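# Handgreifer am Esstisch: Fragen zur Hausregel

Stand: 12. August 2019. Gilt für alle Aufnahmen mit handgeführten Greifern in Wohnräumen. Zuständig: Marina Dimitriou, Tridville.

**Für wen gilt die Regel?**
Für alle, die im Projekt Pinumico einen Greifer führen, auch für Gäste von Vasavell. Wer nur zuschaut, muss nicht unterschreiben.

**Dürfen wir echte Lebensmittel verwenden?**
Ja, Obst, Gemüse und trockenes Gebäck. Nicht erlaubt sind rohes Fleisch, offene Flüssigkeiten und alles, was in Glas verpackt ist und unter den Fingern stehen würde. Gläser und Flaschen kommen an den hinteren Tischrand.
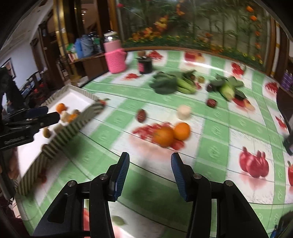 *Geöffnete Finger vor zwei Orangen, links die flache Box, hinten das Blattgemüse.*

**Darf das Essen danach noch gegessen werden?**
Nein. Was ein Fingerpolster berührt hat, kommt in den Bioabfall. Das gilt auch für Früchte mit Schale.

**Wie weit öffne ich den Greifer vor dem Zugriff?**
Ganz. Erst anfahren, dann schließen — nie beides zugleich. Weiche Teile werden nur so fest gehalten, dass sie nicht rutschen.

**Was mache ich bei krümeligem Gebäck?**
Polster nach jedem Durchgang trocken abwischen, nach 36 Durchgängen feucht reinigen. Zerfallene Stücke werden ausgetauscht und im Protokoll vermerkt.

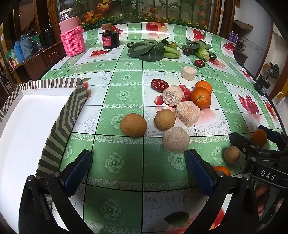 *Reiskuchen, runde Gebäckstücke und Mandarinen auf der karierten Decke.*

**Ist eine gemusterte Tischdecke zulässig?**
Ja, auch mit aufgedruckten Früchten. Im Protokoll steht dann »Decke gemustert«. Falten vorher glattziehen. Während einer Serie wird die Decke nicht gewechselt.

**Dürfen zwei Personen gleichzeitig greifen?**
Ja, wenn vorher abgesprochen ist, wer welche Seite des Tisches übernimmt. Über den Arm des anderen wird nicht gegriffen. Bei »Stopp« öffnen beide die Finger und gehen zurück.

**Wie lang ist eine Serie?**
Höchstens 46 Minuten, danach Pause. Pantelis Fragkou führt die Liste.

**Wo melde ich einen Schaden?**
Bei Theano Sfakianakis, Durchwahl 200, noch am selben Tag. Lockere Schrauben an den Gelenken zählen als Schaden. Das Gerät bleibt liegen, bis es freigegeben ist.

**Wann wird die Regel überarbeitet?**
Im Dezember. Vorschläge bitte schriftlich an Yaqin Su.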